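Friday, November

I slept badly and was at work before seven. The heating in the trial kitchen comes on by itself, but late, so I made my tea and drank it in my coat. On the table was the letter from Prulberg, which I had read already at home. They offer us the Radu kit for 1744 euros, with the two-finger gripper, the small camera for the wrist and the software on one licence. If we send it back inside 30 days we pay only the carriage. I have to write my opinion before the end of the month, and until now I have only opinions on the manual.

The manual is translated, and I notice this at once because I am also translated. It says "the operator shall be modest with the closing force". I like this sentence and I have put it on the door of the cupboard.

Today was the day of the take-away order. Áine Kavanagh wanted it from the beginning. She says that every seller shows a gripper with a wooden cube, and our customers do not sell wooden cubes, they sell coffee in a bag. So we put a brown paper bag with twisted handles on the marble counter, with a pulp cup carrier inside, and started.

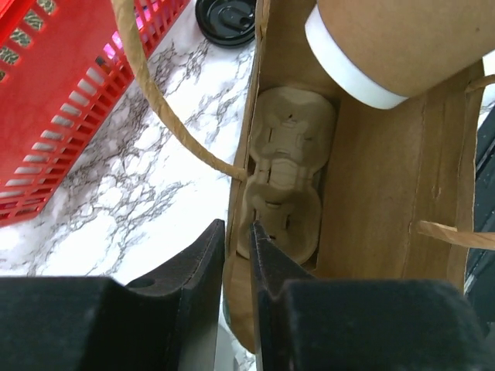
Plirnulent Kitchen Services, Trials Desk, Fultley

The handles gave me more trouble than I expected. They stand up and fall down as they like, and a person pushes them away with the back of the hand without thinking. The gripper has no back of the hand. With a handle looping across the counter and a cup lying on its side over the mouth of the bag, I had to decide on each approach from which direction to come, and twice I decided wrongly and pulled the whole bag towards me. After the second time I held the far corner with my finger. I wrote it in the report, because a customer must know that there was a finger.

What I can praise is the picture from the wrist. With the tips close to the pulp carrier I could still see the ribs and the small slits in it, also the little dark specks in the material. In the old kit (the one with the grey cable that Áine hates) the pulp was one beige cloud and I was guessing. The Radu camera loses only the part directly behind the fingers. The fingers are wide blocks low down and they take a good piece of the view. I asked Prulberg about it by e-mail and received a very polite answer that a narrower finger "is in consideration". I translate this as no.

I have also written down how the fingertips meet, or nearly meet. They go to a narrow point and this is good for going into the bag. For the pulp it is less good. The rim of a carrier is soft, and when I came with too much force the left tip made a dent. Áine asked if a dent matters. I said for one coffee no, for a café which has its name on the bag, yes. She wrote it in her notebook and underlined it, so perhaps it will be her sentence in the report and not mine.

We stopped at half past ten, ate the rest of the plum cake and opened the window.

Second part of the morning

Now the lids. I was looking forward to this because the brochure talks a whole page about round objects. The force is set on a scale which goes up to 16, and for a paper cup with a plastic lid the manual recommends 3. I began with 3. The grip was nice to see: both flat pads came to the lid from the sides and the lid stayed round. I looked for a long time at the sip tab, lying diagonal and shiny in the middle, to see if the plastic would bend there. I could not find any bending, and I took off my glasses and put them on again and still could not find any.

Then I tried it without looking at the screen, only with the numbers, as the manual also suggests. I do not recommend it. The numbers say "object held" also when the object is the edge of the cardboard. Svenja, I said to myself, look at the screen.

The white scuffs on the black fingers I must mention to Prulberg. They are many and they show strongly under bright light, and when a pad is next to a glossy lid my eye goes first to the scratches. For the work itself it makes no difference that I could measure. For a customer who stands at the counter with his coffee it is maybe not beautiful.
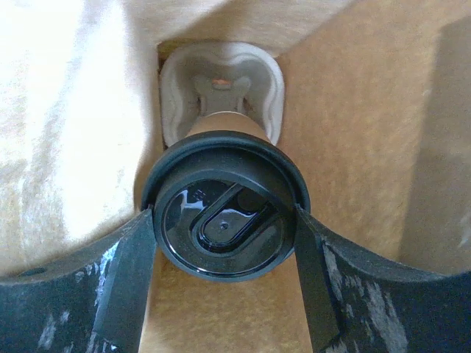
After lunch

Áine had a telephone call with the Fultley office and I continued alone. I changed to the lid with the sliding cover over the opening, because this kind has things on the top that can move, and I wanted to know if the grip moves them. In my notes I have "slider did not travel" on every line except one, and on that line I have written "my fault, elbow".

The thin plastic was the real problem of the afternoon. When there is a bag crumpled around the cup, whitish and half see-through, its folds come up as a soft collar and also hang down under the lid, and the software is not sure any more where the cup finishes. It draws its green line around the cup and the folds together, as if the cup had put on weight. I tried the setting called "deformable", which helped a little, and the setting called "transparent", which did not help at all and made everything slow. Finally I ignored the green line and put the fingers on the rim of the lid by hand control. The rim is thick, black and shiny, and it is the one thing in that muddle which a person can trust.

Hand control is in my opinion the best part of the kit. The lever is heavy enough that I do not shake, and when I stop, it stops. Áine is left-handed and finds the button on the wrong side. We looked in the menus for a way to change it and found one for the language of the voice, so now the kit speaks Irish English to us and the button is where it was.
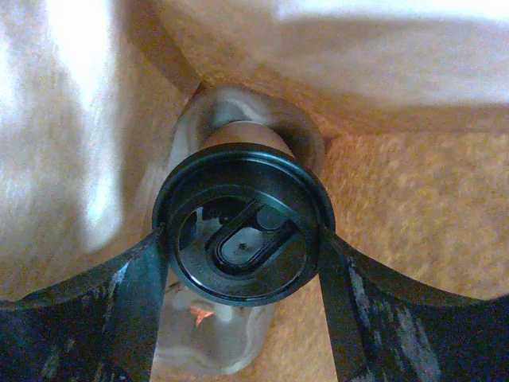
Evening, at home

I have made soup and I am writing the end of this at the kitchen table. My neck hurts from looking down at the screen all day. I should put the monitor higher, I write this every week.

What will I say to them? If it were only the lids, I would say buy. For the bags I would say wait for the narrow fingers, but I do not believe very much in the narrow fingers. The price is fair for the camera and the lever. For the software I find it too high, and the licence is for one machine only, which Prulberg writes very small on the last page of the letter.

Áine thinks we should ask them for a second set of pads inside the same price. She will write the e-mail, because when I ask for something I say thank you too early.

To do: repeat the bag with both handles folded inside. Ask about the dent. Try the pulp carrier with a lower force than the manual says and write down what falls. Bring my own cup from home, the blue one, and do not use it for the trial.

My mother telephoned at eight. I told her that I lifted coffee cups the whole day, and she asked if they were heavy.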